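October 2024
by Dela Peña

Back on the cloth today, after the cups, and I can't say I missed the cups. My shoulders know it's the cloth again. I set my chair at the near end of the table tennis table a little before nine, strapped a kit over each hand, and spent a good part of the morning doing what I've done at home every washing day of my adult life, only much more slowly and with cables on me.

I'd forgotten how strange it is to think about folding. At home I'd have it done while looking out the window. When you're showing it to a machine you start noticing that your left hand always gets there first and then waits, and that you give the corner a tiny tug before you let go, and you wonder whether that tug is a good habit to be handing down or just something I picked up from my mother. I left it in. Her towels were always beautiful.
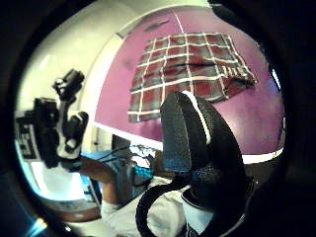 Dretivton – Hand Demonstration Team, Narnedbridge

What the kit on the hand sees is nothing like what I see, and I do love looking at the playback over a cup of tea. The whole table bends up like the side of a bowl and the plaid swings about on it as though it were hanging on a wall. I had to tilt my head for a good minute the first time they showed me one of these, back in March, and I still tilt it a bit now. You'd think nobody could learn to fold anything from that, but the policy doesn't seem to mind. It has never seen a table any other way, poor thing, so I suppose a flat one would upset it.

We started with the easy version, cloth lying more or less open, one fold toward me and then one across. Then the half-open version, then the one I call the laundry pile, where you just drop it and begin from whatever you've got. I like the pile best. The others on the team think I'm mad, but with the pile there's a bit of a hunt at the start – you go looking for an edge, you follow it along to a corner, you find out it's the wrong corner – and I feel that the hunting is the part worth teaching. Anyone can fold a cloth that's already flat!

The trouble is that the hunt makes me hurry. I went back over the early ones before lunch and there were several where I'd let go with the right hand while the left was still on its way, and the tracking had gone jumpy where I'd turned my wrist too far over and the marker cube went out of view of the camera. So those are gone. I minded more than I should have. After lunch I tried counting under my breath, one for the reach and two for the pinch, and it slowed me down nicely, although I then counted my way up the stairs to the bathroom and most of the way back. 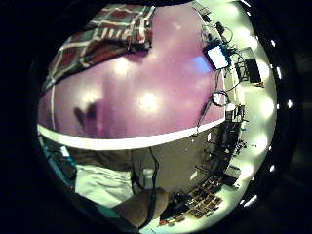
Work Diary: Cloth

The overhead lights were on my mind too. This tabletop is shiny and they come up in it as great white blobs in the wide view, and for a while this afternoon we talked about switching half of them off. In the end we left them all on. The robot is going to meet shiny tables sooner or later, and it may as well meet one with me. I also caught what looked like the shadow of my own fingers on the playback, two soft round lumps, and it made me laugh out loud, it looked so much like somebody about to do a rabbit on the bedroom wall.

Now the numbers, as I promised myself I'd keep them here and not only on the sheet. We have 754 good folds of this cloth in Weltine as of tonight, and 148 of those are from today, my best day so far by a fair way. The plan calls for 1,366 before we train again. I try not to look at the second number much. It's a bit like knitting a blanket, you look at the row you're on.

We did have one go with the arms late in the day, running what they'd learned from the last batch. They found the edge, both of them, and came up together quite sweetly, and then the right one stopped in mid-air and held on to its corner as though it had been asked a hard question. We waited. It waited. Then the left one put its side down neatly and the right one just dropped its end in a heap. I've been puzzling over it all evening. I have a feeling it's me – I do pause there, I pause to check the corners match, and from the outside a pause must look like nothing at all. There's no way for it to know that I was looking. So tomorrow I'm going to try folding through without the pause, or else make the pause a proper little movement, smoothing my way along the edge while I check. I'd rather do the smoothing. It feels kinder on the cloth.

The remote-control rig gets its turn later in the month, and I'm in two minds about that. It's good for the arms, they learn exactly what they're able to reach, but I'm clumsy on it and I can't feel the cloth. With the kits on my hands I still get a little something through the grip, and I can tell when I've picked up two layers and not one. On the rig I have to watch for it, and by the time I've seen it I've usually dragged the whole thing along with me.
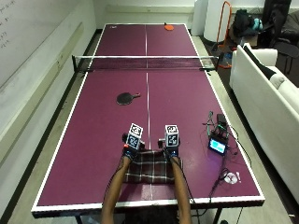 Folding, from my end of the table tennis table. Both kits on, cloth under the wrists.

My wrists are sore where the straps sit, so I need to remember the long sleeves, or ask for the softer bands again. Chair one notch higher as well. I lost a game before we started and I was offered another before going home, and I said no, I wasn't going to lift my arms again for anybody. Soup and bed. Ask about a second cloth, something plain, and thicker if they have it.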